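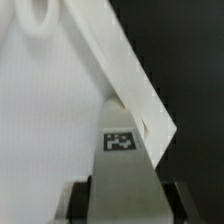
**¿Qué distingue una fuente primaria de una secundaria?** La relación con los hechos que se estudian. Una fuente primaria procede de alguien que participó en ellos, los presenció o los registró en su momento; una secundaria los interpreta a partir de otros documentos.

# Tema 3. Trabajar con fuentes locales

Apuntes de clase. Prof.ª Evangelia Alexiou

## 3.1 La clasificación depende de la pregunta

Un mismo documento puede ser primario para una investigación y secundario para otra. Un manual escolar antiguo es fuente secundaria si se estudia el comercio medieval que explica, y primaria si se estudia cómo se enseñaba historia cuando se imprimió. Conviene formular la pregunta antes de clasificar el material.

En el caso que usamos este curso, el mercado de Trenstead, manejamos actas municipales, recibos de puestos, cartas de comerciantes y una crónica escrita dos generaciones después. La crónica es secundaria para la fundación del mercado. Para la imagen que la localidad quería dar de sí misma es primaria, y seguramente la mejor que tenemos.

## 3.2 Crítica externa

Se ocupa del documento como objeto: autoría, fecha, lugar, integridad. Preguntas mínimas:

- ¿Quién lo produjo y con qué cargo u oficio?
- ¿Es original, copia o transcripción?
- ¿Faltan hojas o hay añadidos de otra mano?
- ¿Cómo llegó al archivo que lo conserva?

El legajo Amano tiene 200 folios, de los cuales 80 son copias posteriores. Quien cite una copia debe indicarlo en la nota. La transcripción de Uven moderniza la ortografía y resuelve las abreviaturas sin avisar; sirve para una primera lectura, pero las citas literales se toman del original.

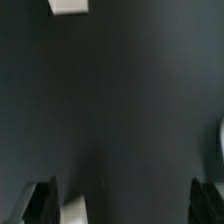
## 3.3 Crítica interna

Una vez establecido qué es el documento, se examina lo que dice. Un acta recoge los acuerdos y suele omitir la discusión. Una carta comercial exagera las pérdidas cuando pide un aplazamiento. Un recibo miente menos, aunque solo informa de lo que se pagó y deja fuera los tratos de palabra.

Hay que separar tres niveles:

1. Lo que el autor afirma.
2. Lo que podía saber desde su posición.
3. Lo que le interesaba que se creyera.

El comerciante Ultar escribe en septiembre que el mercado está «desierto». Los recibos de ese mes registran una actividad normal. Antes de dar la carta por falsa, véase a quién va dirigida: su casero.

## 3.4 Silencios

Las vendedoras ambulantes no aparecen en las actas porque no pagaban puesto fijo. Sí figuran en las multas. La ausencia en una serie documental obliga a buscar en otra, y si tampoco hay rastro en ella, se dice así en el trabajo. Escribir «no consta en las actas consultadas» es correcto; escribir «no existían» requiere otra clase de prueba.

## 3.5 Forma de citar

Archivo, fondo, legajo, folio y cara (r o v). Fecha del documento entre paréntesis. Si la fecha es deducida, va entre corchetes y se explica la primera vez.

## Ejercicio

Elegid un documento del legajo Amano y redactad un comentario con crítica externa, crítica interna y una pregunta que el documento no pueda responder. Extensión máxima: 3 páginas. Entrega: 10 de abril de 2023, en papel, con la referencia completa en el encabezamiento.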